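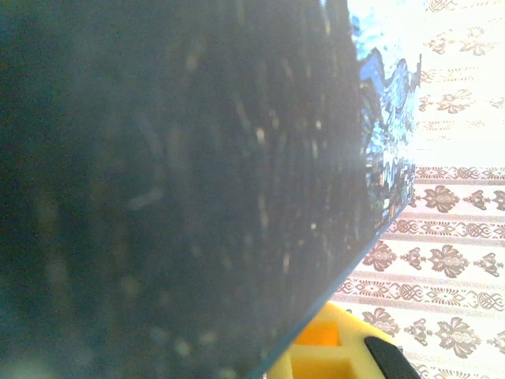

Pukireo Two-Arm Tabletop Station
Class and club edition

The Pukireo station is a two-arm manipulation bench for robotics classes, after-school clubs and student competition teams. It ships as a frame, a rail, two arms with grippers, control boards and camera mounts. Students assemble the arms, calibrate them and record their own tasks. Vernwood supplies the frame and panels; Rathjen supplies the arms and boards.

Price: $1,783 per station, before shipping
Lead time: 9 school days
Order code: PK-2A-CL

What the station is for

The course pack is built on small-object handling with two arms: picking up flat pieces, passing a part from one gripper to the other, holding an item with one arm while the other works on it. Teams entering the Fludlow student challenge can use the station without changes in the tabletop class. Entries close in May.

Frame and rail

Both arms bolt to a single horizontal aluminum extrusion at the open front edge of the table. Base plates slide along the rail when loosened, so arm spacing can be set for the task. Record the spacing in the team log before each session. A recorded task will not replay correctly if a base has moved.

Aluminum posts stand at the rear corners and carry the back and side walls. Wall and table coverings are interchangeable. Changing the pattern between sessions is part of Unit 4, where students test how much a trained policy depends on the background.
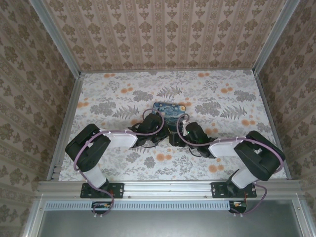
Both grippers near the center of the table with a Starry Night tile. Damask wall covering, leaf-print table covering.

Arms and grippers

Each arm is shipped as a kit of white links and black joint housings. Left and right arms use the same parts and differ only in assembly order. Allow two class periods per arm for a first build, one for a rebuild. Gripper fingers are replaceable and held by two screws.

Route the cables along the links with the clips provided, and leave enough slack at each joint for full travel. Most faults reported by schools in the first month are cable faults. Check the gripper connector before opening a joint housing.

Specifications

Arms: 2
Rated payload per arm: 700 g
Maximum gripper opening: 35 mm
Control boards: one per arm, mounted under the base
Camera positions: wrist (one per arm), fixed overhead or side
Supply: external, one per arm, included
Host computer: not included

Wrist camera notes

Focus is fixed. Glossy or creased film close to the lens can fill much of the view and throw strong reflections. For graded work, keep room lights off the table surface and check the live view at the lowest arm position before recording. Exposure should be locked once the lighting is set.

In the box

Rail, posts and wall panels
Two arm kits with base plates
Two control boards with supplies
Cables and cable clips
Camera mounts
Two sets of spare gripper fingers
Hex keys
Printed build guide and student log sheets

Sold separately

Second set of wall and table coverings (PK-CV)
Replacement gripper fingers, pack of 10 (PK-GF)
Wrist cameras, pair (PK-WC)

Warranty

One year on arms and boards in classroom use. Gripper fingers and coverings are consumables. Boards damaged by connecting a supply other than the one shipped are not covered.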